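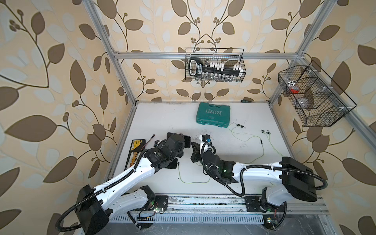

Figure 4. Work surface with leaf-patterned wallpaper, tool case, bit tray and a small white connector block with a blue plug.

4.2 Small things on a white table

I'll admit I didn't plan to write a whole section about tool cases. But when Kurniawati Sutanto and I sat down in April to go through the notes from the Postari benches, small hardware kept coming up, and most of it was the kind of stuff you see in Figure 4 - a case with a lid, a row of bits in a tray, a bit of wire, a plug. Of the 3,339 notes in the set, 1,702 mention something a person could close a hand around, and I read every one of them (some twice, when the handwriting was bad).

What struck me first is how much color does for people. The teal case in Figure 4 has EXPLOIT across the lid in big raised letters, and I'd bet you could find it from the doorway. The tray is black, so your eye goes to the orange and gold of the bits, and then to the yellow label at one end. Our writers talked the same way! They'd put "the yellow end" or "the teal one" long before they'd write down a size or a part name. Harahap (see Section 2) saw this with kitchen drawers, and I was happy to find it again with hardware.

Short wires are a different story. A red-and-black piece like the one near the tray hardly ever got a name of its own in the notes. People wrote "the wire" and moved on, even on benches where there were plenty of them. I went back through about 200 of these entries looking for a pattern and I still don't have one I'd defend.

The wallpaper was my own pet topic. Big brown and pale leaves, berries on the vines, all of it busy, and then a plain white top in front. Sutanto thinks the white surface matters more than the backdrop, and the Grilov sorting notes lean her way. I'm less sure, and we come back to it in Section 5.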